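Home Reviews Workshop Storage Forum
14 comments Share

Bidholm processor tray plate, long-term review

I sort and resell used desktop processors, mostly pulls from office machines, and for years they lived in plastic clamshells in a shoebox. Clamshells are fine until you need to find one chip among many. In April I bought a Bidholm tray plate from Skivdale to see if open storage on the bench would work better. It cost 72 with shipping.

The plate is light grey with raised slot holders on top. A processor drops into a holder and stays where you put it. The slots were clean out of the bag, with no burrs to file off, and the plate sits flat on my bench, which I can't say of the Pundier one I had before. The Pundier rocked on one corner from the first day and I ended up shimming it with folded card.

My first worry was grip. You want to hold a processor by its two edges and keep off the contacts, so the holder has to leave you something to get hold of. The Bidholm does. I can lift a chip straight up without tipping it, and I can set it back in without hunting for the slot. Tighter holders I have tried made me pry with a fingernail, and that is how corners of the green board get chipped.
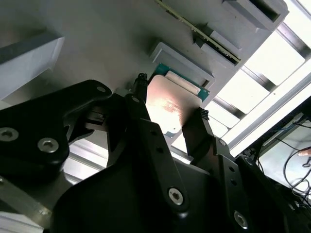
Miroslava Polák wrote in after the first version of this review to say that her slots had loosened a little with use, and that she now keeps the heavier server parts in a separate box. She also asked whether the plate holds up to alcohol wipes.

Mine has. I wipe it down at the end of most days with isopropyl and a lint-free cloth, and the surface looks the same as when it came. As for loosening, I have logged 1,973 chips through it so far and two of the slots are slacker than the others. They still hold a chip upright. I would not carry the plate across a room with anything in those two.

What it will not do is keep your chips clean. An open plate collects dust, and metal lids show every fingerprint and bit of old paste. I clean the lids before they go in and again before they ship. If you store parts for months, buy something with a cover. Ševčík makes one that takes up to 600 chips in stacked drawers, but it costs 209 and takes over half a shelf.

There are no slot markings either. I wrote numbers along the edge with a paint pen, and they have mostly survived the wiping. Printed numbers would have been nice at this price.

Skivdale packed it well and it arrived in four days. The instruction sheet is one page and says very little.

I have ordered a second plate for the parts that still need testing. For chips that move through your hands daily, I would buy it again. For long storage, I would look at the drawers.

Blažena Matoušek

Was this review helpful? Yes 31 No 2
Previous review Next review Back to Storage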